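Working Next to Clira: What a Two-Armed Packing Station Changes on the Floor

Project report, Work and Technology course
April 2026

1. Why we chose this topic

Our group wanted to study automation in a place small enough that we could talk to everybody it touched. Most of what we read in the first weeks of the course was about giant warehouses and car plants, and the people in those texts were mostly percentages. So we were really happy when Pritilik, a company in Prendska that sorts and repacks returned small goods, let us spend time on its handling floor. They had started using a robot station there in January, and everyone on the floor calls it by its project name, Clira.

The question we brought with us was simple: what does a workday look like now for the people who used to do all of this by hand? We were ready for a sad story or a shiny one. We came home with pages of notes about chairs, lunch breaks, scratched plastic and who gets to press the stop button, and we loved it.

2. How we worked

We interviewed 12 employees, each for half an hour, and made 10 visits to the floor, some in the morning and some at the end of the late shift (which has a completely different mood!). We also sat in on two shift handovers. Interviews were not recorded. One of us asked questions while another wrote, and we read our notes back to each person before leaving. Four people changed something when they heard it read out, and in all four cases the new version was more interesting than the old one.

3. The job before

Before January, a handler stood at a bench with a tray of mixed small goods, picked up each thing, turned it over, decided what it was and placed it in the right bin. The decisions take a second or less. The hands are busy the whole time, and the handlers told us that the thumb and wrist are what hurt by the end of the week. Several people showed us their wrist supports without being asked.

Pritilik had tried a simpler machine a few years ago, one with a suction cup. It was fine with flat boxes and hopeless with anything rounded or soft. The handlers still talk about it with great joy. One item apparently flew all the way to the coat rack.

4. What the station does

Clira works with grippers that have yellow printed fingers, and small cameras mounted on the arms look down at whatever is being picked up. The fingers are an open lattice. The technician told us that this lets them give a little when they close, so a rounded thing can settle between them. New fingers are printed in the workshop at the back of the building, and handlers can ask for changes to the shape. We think this is one of the best details in the whole project. Two of the people we interviewed had asked for a narrower tip, and they got it.

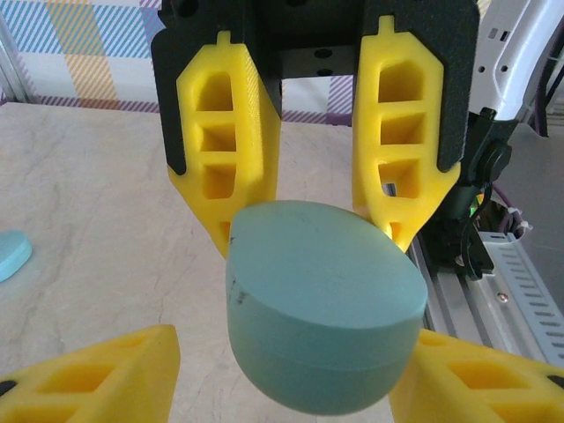 The hard part is handing things over from one gripper to the other. A person does this without thinking. You take something with the left hand, pass it to the right, and your fingers make room for each other. For the station it has to be taught, and the teachers are the handlers. They guide the arms through a pick and a pass, many times, with the piece lying at different angles, and the station practices from those examples. Rounded pieces are the favorite training objects because they are so annoying. They roll, they have no corner to grab, and there is no obvious right way up.

We got to try teaching it ourselves for an afternoon. It is much harder than it looks! You have to slow your own movement down and notice things you have done since you were a toddler, like how early you start closing your fingers. An experienced handler sat next to us and kept saying "earlier, earlier," and she was right every time.
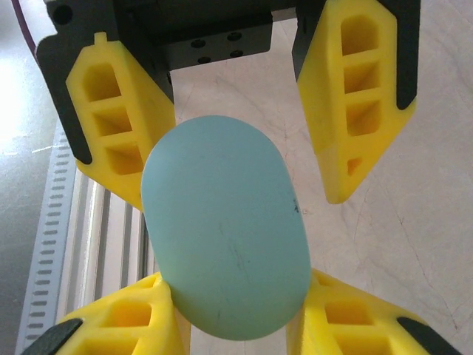
A pale blue-green piece held between the yellow gripper fingers.

5. What has changed for people

5.1 The body. Of the people we interviewed, nine said their hands felt better than last year. Two said there was no difference, and one said her neck was worse, from watching the teaching screen. The screen has been raised since then. Nobody had thought about neck height when the station was planned, and she had to bring it up twice before anything happened.

5.2 The skill. Teaching the robot has turned out to be a job of its own, and the people who are best at it are the ones who were best at the bench. At the bench, though, their skill was invisible. A tray got emptied and that was that. Now a good handler's movements get replayed and discussed, and a few people told us they had never had a conversation at work about how they do things until this winter. One man in his last years before retirement said he felt "interviewed by a machine," and he meant it as a compliment.

5.3 The pay. We have to be critical on this point. Teaching is done in the same pay grade as bench work. Management told us it is "under review." Seven of our interviewees brought up pay before we asked, and we agree with them. If someone's know-how is what makes the station useful, that should be visible on the payslip too.

5.4 The pace. At the bench you can speed up before a break and go slow after it. Next to the station you wait for it, then it waits for you. Some people enjoy the small pauses. Others find them stressful, since a pause looks like doing nothing. The team solved part of this by keeping sorting work within reach of the station, so there is always something to do if you want it.

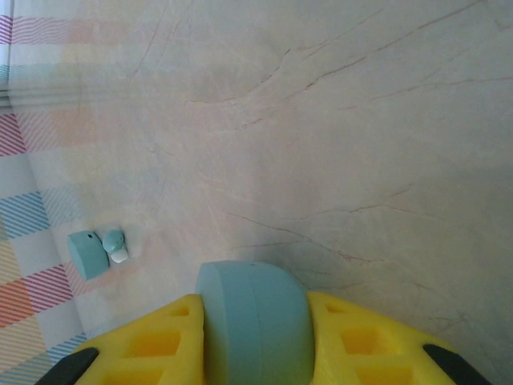 Small electronics are where people and station share the work most evenly. Things that come in two parts, or have a soft tip that can get lost, need someone to judge whether they belong together and are complete. The handlers were very clear that they want to keep that judgment. A younger colleague described her ideal day as "the robot lifts, I decide," and that line ended up on the whiteboard in our project room.

5.5 The stop button. Anyone on the floor may stop the station, for any reason, without writing it up. During our visits we saw it stopped 21 times. Most of these stops were over in less than a minute. New employees told us this rule was the thing that made them relax.

6. A comparison with Langat

Pritilik's second site, in Langat, will get the same station later this year. We sent a short questionnaire there and got 22 answers. The worries are the ones Prendska had at first: hours being cut, being watched by the cameras, not being able to learn it. In Prendska the cameras are still discussed. They point at the grippers and the table, but the handlers asked for that in writing and now have it posted by the door. We suggested that Langat should get the same sheet before the station arrives, and that a few handlers from Prendska should do the first training days there. Several of them are already keen to go.

7. What we would do differently

We should have visited before January, to see the bench work at full strength with our own eyes. Everything we say about "before" rests on memory, and people remember a hard winter differently depending on how this one is going. We would also talk to the cleaning crew, who work around the arms every evening and whom we only thought of on our last visit. Our notes from that one short chat are in the appendix.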